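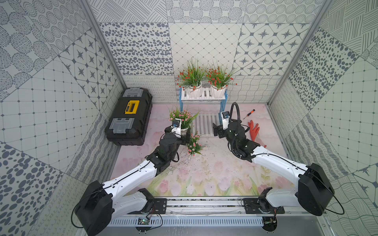

Potted plant with pink flowers, on the stand's lower shelf.

Ticket opened Jan 4, 2024
Product: Atine indoor drip timer with Quartey pump
Bought from: Plulton, October
Status: Closed, fixed by customer
Category: Water delivery / pump runs, low flow

Original report
The timer comes on when it should and the pump hums for the full cycle, but very little water gets to the pots. It's set for 200 mL per cycle. When I put the outlet line in a measuring cup I get a splash and then drips. It worked fine through the fall. I noticed the problem after coming home from a week away, when the soil in the pots farthest from the reservoir was dry right down.

Already tried: unplugged and plugged back in, filled the reservoir to the line, ran a manual cycle from the button. No change. No error light on the timer.

Reply from support
Thanks for the details. If the pump is humming and the timer is counting down, the timer is doing its job and the fault is on the water side. Please check the following and write back with what you find.

Look at the intake filter on the end of the suction line. It should be white or light grey. Brown or green means it's clogged.
Make sure the suction line sits flat on the bottom of the reservoir and hasn't curled up above the water.
Check the line for kinks where it goes over the rim.
Tell us whether you use tap water, and whether you add fertilizer to the reservoir.

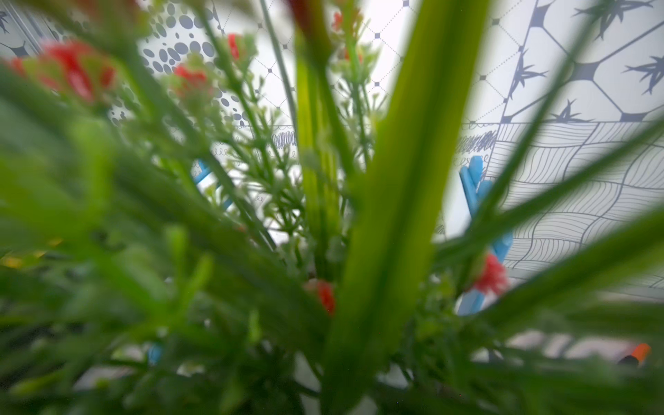
Close in among the leaves, with small red flowers.

Customer update
Filter was light brown. Rinsed it under the tap and most of the colour came off. Suction line is on the bottom, no kinks. Tap water, and it's hard here — the kettle needs descaling all the time. I do add liquid fertilizer to the reservoir, half strength.

Flow was better for two cycles, then back to drips.

Reply from support
Hard water with fertilizer will leave a crust inside the pump head as well as on the filter. The head comes off for cleaning and this doesn't affect your warranty. Unplug the timer first. Empty the reservoir and let the line drain into a bowl. Remove the two small screws on the pump face with a precision screwdriver, lift the cover straight off and keep the rubber gasket somewhere safe. Soak the cover and the impeller in plain white vinegar for an hour, wear gloves if your skin is sensitive, and rinse well. Don't soak the motor half. Wipe it with a damp cloth only.

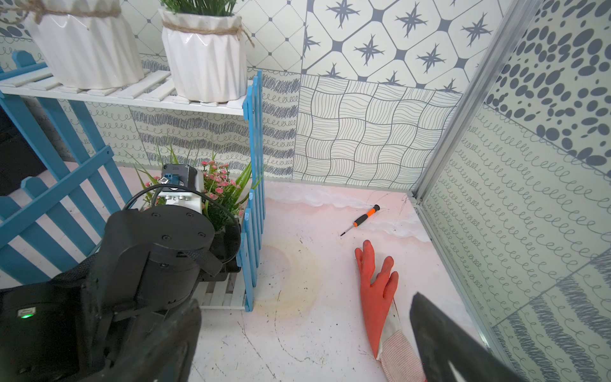 Orange rubber glove and a small precision screwdriver.

Customer update
Took the cover off. There was a ring of white scale around the impeller and a bit of it had broken off and was stuck in the outlet. Soaked, rinsed, put it back together. It leaked from the cover on the first try. Opened it again and the gasket had a fold in it. Seated it flat, no leak.

Ran a manual cycle into the measuring cup and got the full 200 mL. Ran it again, same result. I also flushed the drip line with the emitters pulled off, and one emitter was plugged solid. Soaking didn't clear it. Can I use a Tosell emitter as a replacement? The hardware store has those.

Reply from support
Tosell emitters fit the line as long as you buy the low-flow type. Don't mix types on one line or the pots will get uneven amounts. We've noted the pump as working and will close this ticket. Replying to this message reopens it.

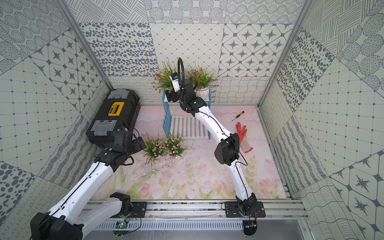
How often should the pump head be cleaned if the water is hard?
Every two months is enough for most homes, and monthly if you put fertilizer in the reservoir. Rinse the intake filter each time you refill.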